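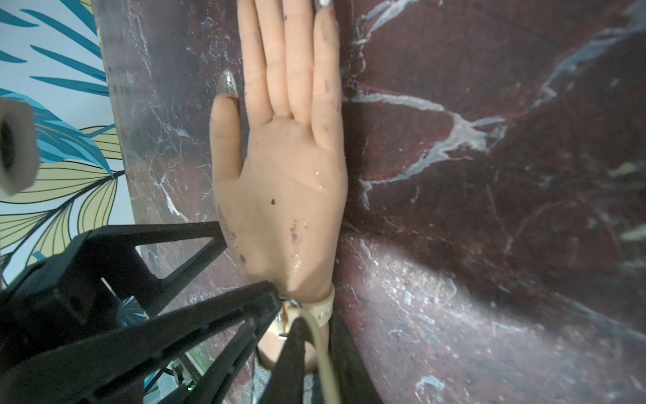
A hand laid flat on dark maroon marble.

Sampling microplastics from a small boat - mesh size and blanks
Malsha Debnath
June 2023
3 replies · 2 shares

We tow a surface net off the back of a 9 m sloop on the Mota leg of our summer cruise and send the samples ashore for counting. The net is 333 micron. The lab at Plustidcombe has asked whether we can also take pumped samples through a finer filter. Would the two sets of results be comparable, and how many blanks should we run? Last October we ran one per day and they said it was too few.

Gollonano

They are not directly comparable. A 333 micron net loses most fibres, and fibres are usually the bulk of what a fine filter holds. On our last passage the net gave 124 particles for the whole tow, while the pump gave far more per cubic metre from a much smaller volume. Report them in separate tables and state the mesh in each heading.

For volume, fit a flow meter in the mouth of the net and log the reading at start and finish. Ours went from 3387 to 3735 on a short tow. Speed over ground multiplied by time is a poor substitute where there is any tide. 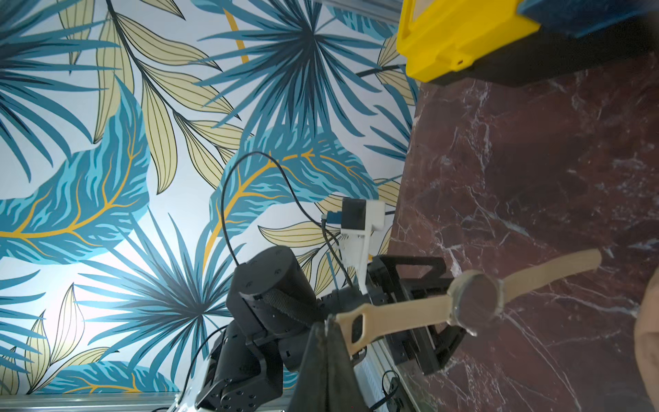

Can the pump draw from the engine cooling inlet?

Use a separate inlet with metal pipe if you can. The cooling circuit has rubber hose and an impeller, both of which shed.

4 people found this helpful

Premumport

Just use the pump, nets are a pain and they clog with weed.

Gollonano

Weed is a fair point - shorten the tow when it is bad. On blanks, run one for every five samples, plus one whenever the filter holder is opened on deck. Put filtered water through the full system, from inlet to filter.
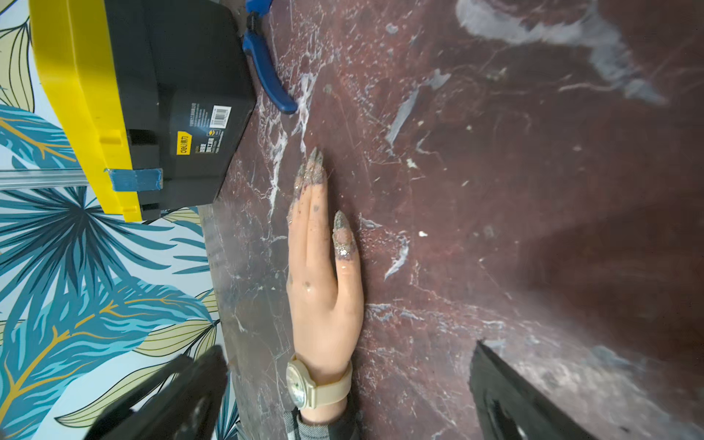
Treat each blank as a sample from then on, with its own number, jar and line in the log. Filter around 1000 litres per pumped sample if the batteries allow it. Note rope and paint colours on board as well, and send the lab a short length of each sheet and halyard so they can rule out your own fibres.

1 comment · Share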